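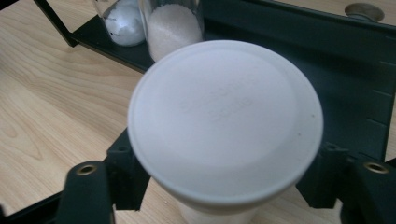 White tub with lettering pressed into the lid.

We arrived at the Olszewski ground on Monday at half past nine, which was too early, and the gate for visitors was still locked. A man with a rake let us in through the side of the bullpen. So my first view of a real baseball park was from the place where the pitchers warm up, and I was quite happy with that.

I must say first that I came to baseball late. In my town we play handball and football, and our club has only one diamond, with a slope in left field. Candela Soler, our coach, arranged the visit because the older juniors wanted to see how a bigger club works. We were fourteen persons in two vans.

Ewan Skinner showed us the field. He played second base here for six seasons and now he is responsible for the infield. The distance from home plate to the fence in centre is 400 feet, and Ewan made us walk it. On television it looks like nothing. He spoke for a long time about the clay around second base, how much water it gets before a game and how he tests it with a key from his pocket. Our juniors became a little restless, but I wrote everything down, because our clay at home is as hard as a road in June.

After this we went to the batting tunnels under the stand. There are three, and the middle one has a pitching machine which two of our girls were allowed to try. Elfriede Rothe stood behind the net and corrected their feet. She said very little, only "later" and "again", and after ten minutes both of them hit the ball much better.

The main stand has 809 seats. The old one had 703, and Detlef Hamann, who keeps the club's archive, is still a bit sad about it, for the old one was made of wood and was louder. His room is small and full of score books. He let me read one from the first season, in which the scorer had drawn a small umbrella beside every game stopped by rain. There were many umbrellas.

Lunch was soup and bread in the clubhouse. In the afternoon we watched a practice game of the second team. Genji Fujimoto pitched the first four innings and afterwards he sat with our juniors on the grass and showed them how he holds his changeup. I tried the grip too, but my hand is too small for it.

The visit costs nothing for clubs, but you must write to the office before. Bus 414 stops opposite the main gate. Bring a hat, as there is no shade on the third base side.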